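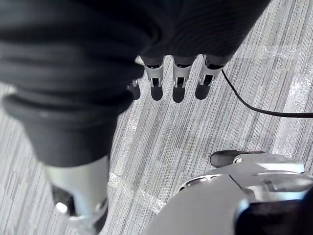

How many black jumpers does one person need?

Four, according to me in May, when I was feeling brisk. Eleven, according to the shelf.

I have been putting off the dark end of the wardrobe for the best part of a year. The colours were easy. Colours announce themselves, and you can hold up a mustard cardigan and know at once that you were going through something. Black knitwear is harder. It all goes in together, it comes out together, and by the time you have worked out which one has the decent cuffs you are late and wearing the one with the hole.

My friend Daryna Zhuravel, who folds things for pleasure, told me to empty the whole lot on to the carpet and go through it in daylight. This is good advice for two reasons. The first is that charcoal and black are the same colour until about eleven in the morning, when they become very different colours and you find you have been wearing them as a set. The second is that a pale carpet shows you precisely how much a jumper sheds. I now know which one has been ruining the sofa.

So, the pile. There was the ribbed one from Fivel that I bought for a funeral and have since worn to everything else. There was a Verketti roll neck, 136 pounds in the sale, which I still think about in the night. It has been on my body perhaps three times, as it makes me look like a man about to explain jazz. There were two that I would have sworn were the same jumper, and one that belonged to Ostap Hrytsenko, who says he doesn't want it back. I asked him twice, hopefully.

Then the problem of sleeves. Every folding method I have tried treats sleeves as a detail, to be tucked behind and forgotten. Mine are long and heavy and ribbed at the ends, and they come untucked the moment you turn away. I tried the file-upright method, where everything stands in a row like toast. It lasted until I took one out. I tried rolling, and ended up with a drawer of draught excluders. What works, dully, is the shop fold: face down, sleeves straight down the back and not crossed over, then thirds from the bottom. It makes a flatter parcel and the cuffs stay where you put them. I did all eleven like this and was unbearable about it for the rest of the afternoon.

A few things I picked up on the way:

Measure the shelf first. Mine is 174 cm off the floor, and I am not much more than that, so anything at the back has effectively been donated already.

Don't hang heavy knits. I had three on hangers and they had grown. One of them now has shoulders of its own, little peaks, like a startled owl.

Debobble before you judge. I was ready to throw out the funeral jumper until I spent twenty minutes on it with a comb, and it came up almost respectable.

Bring a lamp, or do it by the window. See above re charcoal.

The final count was seven kept, two for the charity shop, one for the moths' memorial (it will be dusters) and Ostap's, which is in a bag by the door and has been moved twice to get at the hoover. Seven is not four. I did say I was feeling brisk.

Iwona Kaczmarczyk has asked whether I will be doing the trousers next. I have looked at the trousers. They are also black - or navy, I'd have to wait until eleven.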